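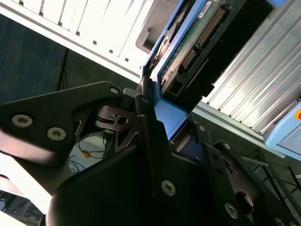
Fig. 6. Gripper at the edge of the blue tray.

Section 6: Recording and following a series

Applies to: Kidis recorder, all models with a hard disk
Author: Reto Danzer
Last revised: 07/12/2019

6.1 Before you start

The recorder must be connected to an aerial or dish, and the channel search in Section 3 must have been completed. Series functions depend on the programme guide. After a first installation the guide can take up to 50 minutes to fill. During this time the Series menu is shown in grey and cannot be opened.

Check the following:

- The clock in the top right corner shows the correct time.
- The guide shows programme titles for at least the next day.
- The storage bar under Menu > Disk is green or yellow. If it is red, delete recordings first (see 6.7).

Note: On recorders bought second-hand, carry out a full reset before setting up any series. Series links left by the previous owner remain active and are not shown in the guide until their first recording begins.

6.2 Setting a series link

A series link tells the recorder to record every episode of a programme as it is broadcast.

1. Press GUIDE.
2. Move to any episode of the series. It does not have to be the first.
3. Press the red button once. A single dot appears beside the title. Only this episode will be recorded.
4. Press the red button again. Three dots appear. The series link is now set.
5. Press BACK to leave the guide.

Pressing the red button a third time removes both the link and the single recording.

If three dots do not appear at step 4, the broadcaster has not sent series data for that programme. Use a timed recording instead (see 6.5).

Note: A link covers one channel only. If the series moves from a main channel to a sister channel part of the way through its run, set a second link on the new channel.

6.3 Link options

Open Menu > Series, choose the series and press OK. The following options can be changed.

Episodes: All, or New only. With New only, the recorder skips any episode marked as a repeat in the guide. Some broadcasters mark late-night showings of a new episode as new. In that case both showings are recorded.

Keep: All, Last 6, or Last 3. When the limit is reached, the oldest episode is deleted before the next recording starts. Episodes that have been locked are not counted and are not deleted.

Start early / End late: 0 to 15 minutes. The factory setting is 2 minutes at each end. Comedy and drama in late evening slots often follow live programmes and can overrun. Set End late to 10 minutes for these.

Quality: Standard, or High where the channel offers it. If a series is shown at the same time on both versions of a channel, the recorder uses the version on which the link was set.

Subtitles: Record, or Do not record. Subtitles cannot be added to a recording afterwards.

CAUTION: Changing Keep from All to a lower number takes effect at once. Episodes above the new limit are deleted without a further message and cannot be recovered.

6.4 Clashes

The recorder has two tuners. It can record two channels and play back a third programme from disk at the same time. If a third recording is due, the Clash screen appears.

1. Read the three titles on the Clash screen. The one highlighted is the one the recorder proposes to drop.
2. Press the up or down arrow to choose a different title.
3. Press OK. The dropped title is moved to its next showing, if there is one within seven days.
4. If the message "No later showing" appears, choose another title or press BACK to keep the proposed choice.

If nothing is pressed, the recorder follows the order in Menu > Series > Priority. A newly set link is placed at the bottom of this list. To move a series up, highlight it, press the yellow button, move it with the arrows and press OK.

Start early and End late times count as part of a recording. Two programmes that follow each other on different channels can therefore cause a clash even though their times in the guide do not overlap. Set both values to 0 for the less important series.

6.5 Timed recording

Use a timed recording for programmes without series data.

1. Open Menu > Timers > New.
2. Enter the channel number.
3. Enter the start and end times in 24-hour form.
4. Set Repeat to Once, Daily, Weekdays or Weekly.
5. Enter a name of up to 20 characters. If this field is left empty, the channel name is used.
6. Press the green button to save.

Timed recordings do not follow changes in the schedule. A programme moved by the broadcaster will be missed.

Note: Timers set before the clocks change keep their local time. Nothing needs to be adjusted.

6.6 Episode list and watched marks

Recordings belonging to one series are kept in one folder. Open Menu > Recordings and press OK on the folder to show the episode list.

Each episode has one of these marks:

- Full circle: not watched.
- Half circle: partly watched. Playback continues from the point where it was stopped.
- Empty circle: watched.
- Padlock: locked. It can appear together with any of the others.

An episode is marked as watched when 73 per cent of its recorded length has been played. This allows for End late time and closing titles. To change a mark by hand, highlight the episode and press the blue button.

Episodes are sorted by date of recording. To sort by series and episode number, press the yellow button and choose Number. Episodes for which no number was sent are placed at the end of the list.

To hide episode descriptions, which may give away the story, go to Menu > Settings > Display > Descriptions and choose Hide until watched. The setting applies to the episode list only. Descriptions in the guide are still shown.

6.7 Storage

Menu > Disk shows the space left in hours at Standard quality. High quality recordings use more space, and the figure is then lower than shown.

To free space:

1. Open Menu > Disk > Largest folders.
2. Highlight a folder and press OK.
3. Select episodes with the blue button, or press the yellow button to select all watched episodes.
4. Press the red button, then OK to confirm.

Deleting a folder does not remove the series link. The next episode will create the folder again. To stop recording the series, remove the link under Menu > Series.

CAUTION: Do not disconnect the mains lead while the front light is flashing. The disk is being written to, and the whole folder may become unreadable.

6.8 Following a series on a second recorder

Two Kidis recorders on the same home network can share their episode lists. Both must run the same software version.

1. On the first recorder, open Menu > Network > Share and choose On.
2. Note the four-digit code. The factory code is 3132 and should be changed.
3. On the second recorder, open Menu > Network > Find.
4. Choose the first recorder and enter the code.
5. Wait until Linked is shown on both screens.

Watched marks are passed between the recorders once linked. Series links are not. An episode being recorded on the first recorder cannot be played on the second until the recording has ended.

6.9 Faults

Series stops recording after a break in the run: The broadcaster has given the new run a different series code. Remove the old link and set it again. This is most often seen in February, when runs that paused over the winter return.

Recording marked "Part": Signal or power was lost during the broadcast. The missing part cannot be restored. Check the aerial lead.

First minutes missing: Increase Start early.

Same episode recorded twice: Set Episodes to New only. If it already is, see the remark in 6.3.

Folder shows the wrong series title: The title is taken from the first episode recorded. Highlight the folder, press the green button and type the correct title.

Error 50 on starting playback: The recording was made with a viewing card that is no longer in the slot. Insert the original card.

For the wiring of a shared dish, see Section 7.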